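Recording bag-packing demos on the Kekska bench

I've been collecting demos for our packing policy since November, and I've ruined enough of them by now that I figured I should write down how I do it. Everything below assumes your arms are calibrated and the wrist cameras are streaming into Drisel, our recorder. If they aren't, go do that first!

What you'll want in front of you: an open tote, a handful of garden tools, a pair of work gloves, and a cup of coffee well away from the table.

Step 1: Set up the bag

Stand the tote up and pull the mouth open as wide as it'll go. I like a bag with handles in a different color from the canvas (green on cream is great) because it makes the footage so much easier to review later. Flop the handles outward so a finger doesn't hook one on the way in.

Step 2: Scatter the tools

Mess is good. Trowel one way, hand rake another, gloves bunched up however they land. My early sets were all lined up nicely and the policy went to pieces the first time a handle was lying at an angle. Before you hit record, bring the gripper over the bag and check the wrist view. You want both fingers showing and a clear look down between them to the bottom. I leave little things like a silica gel packet in there too, so the model gets used to seeing clutter next to the tools. 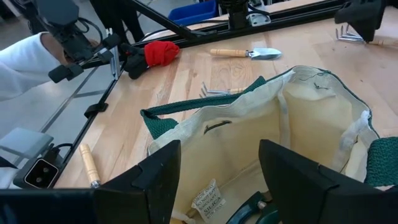 Step 3: Record in short batches

I do 13 episodes, then stretch. One episode is one tool, picked up, lowered in and released, with the arm back at its start pose before you stop. Keep it under 2000 frames. If you fumble a grasp, recover and keep going, those are really useful! If you knock the bag over, toss the episode.

Reshuffle the tools between episodes and turn the bag a little every seven or so.

Step 4: Label while you still remember

Open the batch in Gostus and tag each episode with the tool, which arm you used, and "clean" or "recovered". I once left 19 of them until after the weekend and ended up rewatching every single one. Save the batch and start the sync before you reset the table for the next round.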